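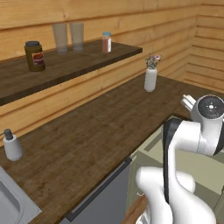 Our group picked the Phelan glider, a home-built plane that crashed on its third hop. I wanted to know why it flew at all! We made a balsa copy, 33 cm across, and threw it down the sports hall.

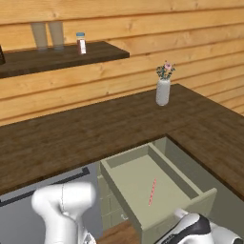 What we found

With the tail as drawn it stalled every time - nose up, then flop. Moving the weight forward got us 400 cm further.

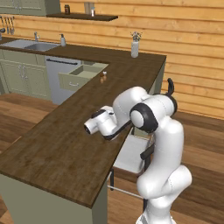

Photo: Ailbhe Dolan

I'd blame the tail, but the wing twist matters too. 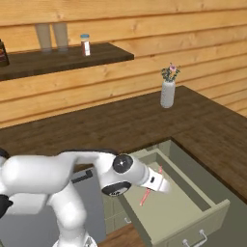 Senan Coughlan thought we should have tested the twist first, and I think he's right.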